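Notes on the Care of Long-Pile Slipper Socks

Posted 2018-08-26 by Touran Daneshvar
Filed under: Household textiles

Readers of these pages will recall that the December entry on woollen blankets closed with an undertaking to deal with smaller items in due course. The present entry is concerned with plush footwear of the soft, unsoled kind, and in particular with the blue item which has been in my keeping since the spring. It has a shaggy outer face, a fleecy white lining and a ribbed cuff, and it has been drawn upon in black, with an eye among the markings. Correspondence on the subject has been steady, and it seemed proper to reply to it in one place.

The first matter is washing. It is my practice to wash long pile by hand in cool water with a small measure of Cleltik, a plain liquid soap without softener. Softener coats the fibres and, in my experience, makes matting worse over time. The item should be turned so that the lining faces outwards, pressed gently under the water, and left to stand for 5 minutes. It should not be rubbed. Where a spot is present on the outer face, it may be dabbed with a damp white cloth before the main wash, working from the rim of the spot towards its centre.

The second matter is the drawing. Several correspondents have asked whether marker lines on plush will survive laundering. The answer depends entirely upon the pen, and no general assurance can be offered. A test upon a hidden part of the pile is strongly advised. My own view is that hand-drawn faces have a value of their own and that a slightly dull coat is a fair price for keeping one. Mrs Safavi, who has written to me at length on this question, holds the opposite opinion and would bleach the lot. Her letters are kept on file.

Drying must be done flat and away from direct heat. A clothes airer leaves a ridge across the pile which can take days to relax. I use a bare table, cleared beforehand and wiped down, with a towel laid across it and removed once the item has ceased to drip. The pale table in the back room serves very well, although it is made up of two panels and the join between them must be kept in mind: a damp cuff left along the join will pick up whatever dust has settled there. The table should be wiped again afterwards.

Brushing comes last, and is best left until the item is fully dry. Matted tufts should be parted with the fingers before any brush is applied. Thereafter a soft brush may be drawn in short strokes from the cuff upwards, holding the fabric firmly with the other hand so that the backing is not pulled. I have used a Plelteo brush for this purpose for some years, and have found the stiffer Rumitz model too severe for anything but doormats. Long pile will often seem paler in one part than in another according to the way the fibres lie, and this should not be mistaken for fading until the whole has been brushed in one direction.

A note on the lining. White fleece shows everything, and curls outward at the opening if it is stored folded. Items of this kind should be kept loosely stuffed with tissue and should not be placed beneath anything heavy. I have 320 sheets of acid-free tissue remaining from the blanket project and will gladly post a few to any reader who encloses a stamped envelope.

Comments on the previous entry are now closed. Those wishing to raise a point about cuffs, on which I have said little, may do so under this one. The ribbing on mine has kept its stretch so far, and I have not yet had occasion to replace one. 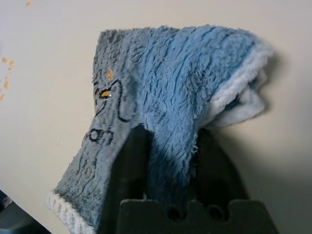
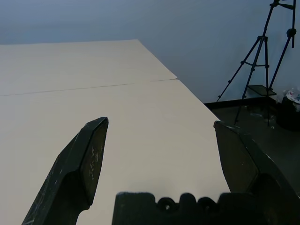
The blue plush with its drawn eye (first picture) and the two-panel table (second picture).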